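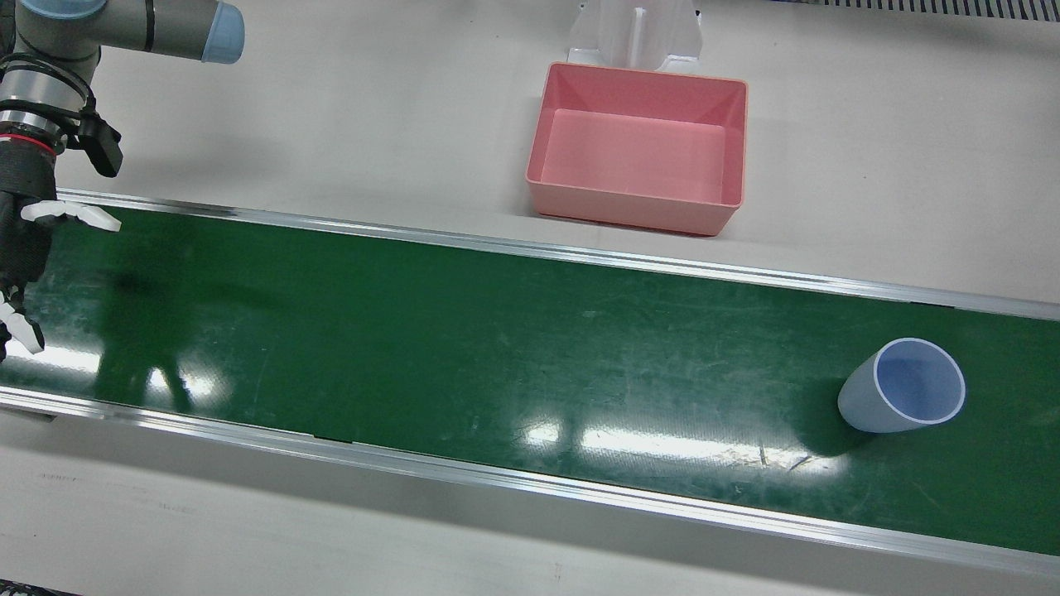 A plastic cup on a conveyor belt, next to a pink bin.

I've got a cupboard at home that won't shut, and the reason it won't shut is cups. Water bottles, travel mugs, a folding thing from a campsite shop, two with somebody's wedding on them. I bought most of them to save the planet and I drink my coffee at the kitchen table, out of a mug my gran gave me.

So I was cross to start with when Fatlow station brought in its deposit scheme. You pay extra for your tea, you get a stiff plastic cup, and you're meant to bring it back for your money. Lovely idea. The machine that takes them is on platform 1. My train goes from platform 4, over the bridge, and comes home after the kiosk has pulled its shutter down. I now own a stack of Fatlow cups as well.

I'm all for reuse, I want to say that before the emails start. What gets my goat is how the job of it has slid over to us. When I was little the pop man came round Pridell on a Tuesday with a crate on his shoulder and took the empties off the step. You didn't need an app. You didn't need to remember your password or stand in the rain holding a barcode up to a little red light. You left the bottle out, and if you forgot, he knocked.

The council leaflet says we have 1,218 places to return things across the district. I'd swap 400 of them for one on my side of the tracks! Dreltov, where my sister lives, gets this right, or nearly. Every café in town takes every other café's cups, same deposit, no questions, and the coins go straight back in your hand. She's not a green sort of person at all (she drives to the postbox) and she returns hers without thinking about it.

That's my whole argument, really. If a scheme only works for people who are keen, it'll only ever get the keen people, and there are 12 of us and we're tired. Make it dull. Make it the same everywhere. Put the return bit where people's feet already go — by the ticket barriers, say, or next to the bread in the supermarket.

I did try to take my lot back last month. I carried 20 of them in a bag for life, over the bridge, before work. The machine was out of order, with a notice telling me to try Carrasco Road.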